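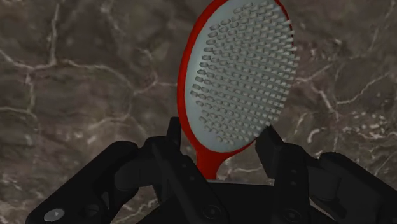 A red hairbrush between the fingers of a black gripper, in simulation.

Tidying a bathroom shelf takes most of us a minute. For the robot team at Ongart, in Drarkdale, it has taken since March, and the shelf still isn't done.

Their arm, Vister, learns in simulation before it touches a real object. In the last round it made 1,596 attempts at picking things up and putting them back. Hairbrushes were the worst. The head is wide, the neck is thin, and a small lean in the handle can send the whole thing over. Of 286 tries with a brush, 28 ended with it standing in its pot.

Real homes are harder. At a test flat in Skallesex one Saturday, Vister cleared nine items from a shelf and then stopped at a wet flannel - soft things still beat it. Folding towels is further off again.

Shop floors may come first. Stock arrives in known sizes and goes to known places, and a slow machine can work through the night. Ongart plans to try shelf filling next, starting with boxes.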